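The Hard Part Is Picking Up a Shirt

Give a robot a steel block and it will grip it all day long. Give it a piece of cloth and things get interesting fast! Cloth has no fixed shape, it slides over itself, and the moment you pinch it in one spot it changes everywhere else. I've wanted to write about this for ages, so when the Clellska and the Murakami landed on my desk in the same month, I cleared the bed in the spare room and got to work.

Both are hand-held grippers with a wide-angle camera looking down at the fingers. You squeeze, the camera records, and later an arm learns from what your hand did. The Clellska weighs 310 grams more, and by the end of a long afternoon my wrist could tell.
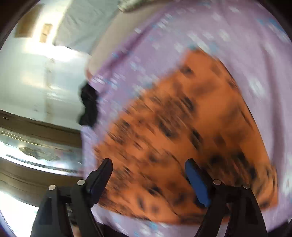 Speed was my first surprise. I started out working the way I fold at home, with quick grabs and big sweeps, and when I played the footage back, half of it was mush. Slowing down helped right away. So did a brighter lamp, which let the camera use a shorter exposure and kept the edges of the cloth crisp.

Then there are the pads. Soft rubber is a joy on thin cotton: press down lightly, close, and the fabric bunches up between the fingers in a neat little ridge. Harder pads want a hem or a crease to bite on. I ran 119 grabs with each set, and the soft ones dropped the cloth only 4 times. I was grinning by then, I admit.
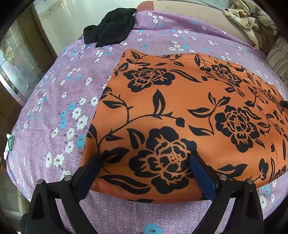
Prints matter too, and I hadn't given them much thought before. The tracking software from Flevutico uses the background to work out where the gripper is, so a busy bedsheet gives it plenty to hold on to. On a plain white sheet it lost its place twice before I'd finished the first fold.

My pick for cloth is the Murakami, mostly for its lighter body and the easy squeeze of the trigger. The Clellska has the stiffer fingers, and I'd still grab it first for boxes and jars. Next up is a trip to the workshop in Porkham, where 2 arms are waiting to try the same folds on their own. I'm bringing towels.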